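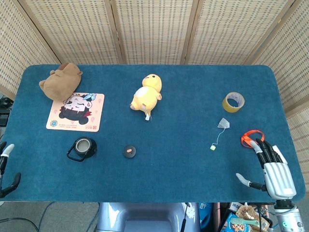 Words by the Home Life desk | 21/12/2025 | 5 min read

The walls we took down, and what we put up instead

For twenty-odd years we were told to knock things through. Kitchens went into dining rooms, dining rooms went into hallways, and by the end of it you could fry an onion and scent every pillow in the house. Open plan was meant to bring families together. It did, in the sense that everyone could now hear everyone else chewing.

So the folding screen is back. Mine is beige and woven and folds flat, in theory, behind the wardrobe. It has not been folded since July.

I live on the third floor of a converted mill in Sallgate, in a flat the agent called "fluid." It has one door, and that leads to the bathroom. When I began working from home I priced a proper partition wall and was quoted 3,000 dollars, plus permission from a landlord who takes a month to approve a hook. The screen was 89 dollars and came from Vakholm in a box that nearly killed me on the stairs.

It stops no noise at all. You can hear the kettle, the neighbor's trombone, the fridge having its thoughts. What it does is tell your eyes that the laundry is in another country – and your eyes, being simple, believe it.

There are rules, mostly learned by falling over. Give each fold a decent angle or the thing will topple. Keep it off thick rugs. If you have a cat, buy two and say goodbye to the first.

A friend in a bigger place asked why I didn't just move somewhere with rooms. I said I had 18 months left on the lease, and went behind my screen to sulk.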